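A small thread on how I lost most of one day to a gripper that would not let go. Maybe it helps someone who is fighting the same thing.

Our task sounds simple. The arm takes an object, carries it over a basket, opens the fingers, and the object should fall in. We call the setup Naro because the folder was already named so, and now it is too late to change.

It worked well in the morning. After lunch, it began to fail. The controller said "gripper open", the log said "gripper open", and the object was still hanging there between the fingers.

My first idea was the software, of course. I read the release part of the code two times and found nothing. I raised the pause after the open command from 2 seconds to 8. It changed nothing, only now I was waiting longer to be disappointed.

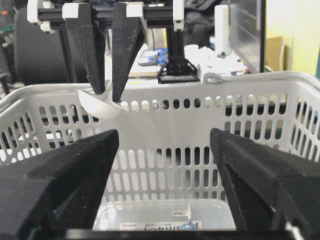

The bad thing with this fault is that it does not look like a fault. No alarm, no red line in the log, the program goes happily to the next step. A heavy object would at least drop sooner or later. But a light thing with a narrow handle, like the white scoop hanging between the fingertips over there, needs almost no force to stay. If the fingers open less than they should, it can simply stay where it is, and the arm is ready to carry it away again.

So I stopped reading code and wrote down the real finger position after each open command. I should do this at the start! The command was for full opening. The fingers stopped at 70 percent in good cycles, and in bad cycles much less. Every time the driver reported success.

Hatice Ertürk came by with her tea, listened for one minute and asked: "Who tells the driver that it is open?" I wanted to say the position sensor. Then I looked. It was a timer. The driver sends the command, waits, and says "open" whatever the fingers did.

The mechanical part was more boring. One screw in the finger drive had become loose, and the slide was rubbing on its cover. It got worse the longer we ran. I cleaned it, put the screw back with thread lock, and the fingers opened fully again.

Now the safety side, which bothers me more. When the object did not fall, I put my hand in to pull it out. The arm was paused from the screen, but it was not stopped. The fingers got a close command while my hand was near. Nothing happened to me, I was lucky and a bit pale – the emergency stop was on the other side of the table.

What we changed:
"Open" now comes from the measured position. If it is not reached, the arm stops and asks for help.
The stop button moved to the side where we stand.
Hands go in only after the stop is pressed, also for "just one second".

I ran 30 cycles in the evening with the new check, and it stopped me once, for a cable I forgot to plug back in. Tomorrow I look at the second gripper, it has the same driver.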